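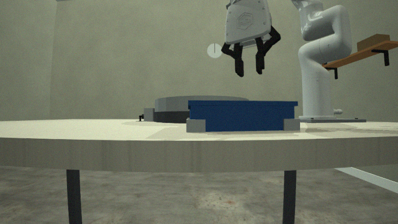
Last modified: 5 May 2025

So I spent most of my project time on the Tostus simulator kit from Silamell, with the blue bin on the round table as my test setup. Setup was easy – I had the arm moving in 18 minutes! The student license is 199 dollars, and I think that's fair (the manual could use more pictures, though). I ran 3000 simulated drops into the bin and 92 percent landed inside. Most of the misses hit the rim, so next I want to try a slower release.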